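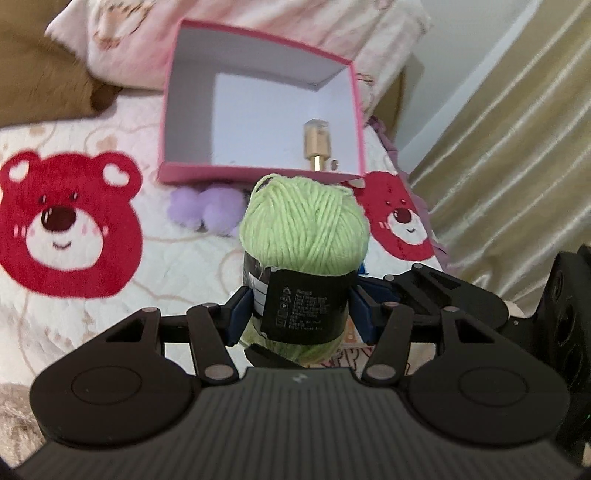
Is the packing bench getting lighter work out of the automation, or just different work?

Different, so far, with some of it lighter. The wrist complaints are down and the complaints about software are up, and the people making them are the same people.

Progress report to the Jorau Fund, October
Submitted by Hnat Prokopenko, packing and returns, Clonon

Where we are

The Fund asked us to keep this one shorter than the last. I will try.

The aim for this period was to build up enough handling recordings for Fahy, the sorting arm, to be taught soft goods. Hard goods it already manages. Soft goods have no corners and no interest in being helpful. Our packers record the moves themselves with the hand-held grippers, and the files go to Jinley overnight for training.

We set out to record 2000 usable picks and have 1321. Another 334 were thrown out, mostly for drops and for recordings stopped too early. I stopped two dozen of those too early myself and have been spoken to.

Yarn

Yarn deserves its own heading. A skein with a paper band around its middle gives the finger pads something to press on, and the packers worked out early that you go for the band and leave the strands alone. Squeeze too hard and the band creases, which a customer will notice before they notice anything else. Our written procedure said to grip "at the center of mass." It now says "by the label."

What it has changed for staff

Five packers are trained on the grippers. Each records for an hour at a stretch and then goes back to the ordinary bench. The original plan had two hours, drawn up by me, at a desk. After the first afternoon it was revised by general shouting.

Recording counts as paid bench time and is left out of the pick-rate figures. This took longer to agree than anything technical. Before it was settled, people were being marked as slow for teaching a machine to be fast, and they saw the humor in that sooner than management did.

The question I get most is what happens to the bench jobs once Fahy can do soft goods. Our written commitment covers the period of the grant. Staff have read it and noticed where it ends. I would like the Fund's support in asking Clonon for something longer, and for it to be in writing before the arm goes live on yarn.

Money

On budget, apart from replacement finger pads, which wear faster than Jinley's estimate. I have moved the difference out of travel. We were not going anywhere.

Next period

Finish the remaining picks, with more pom-poms and small trimmings in the mix. Trial Fahy on banded skeins in the early shift, from 6 a.m., with a packer at the stop button. Three people have asked to be the one at the button.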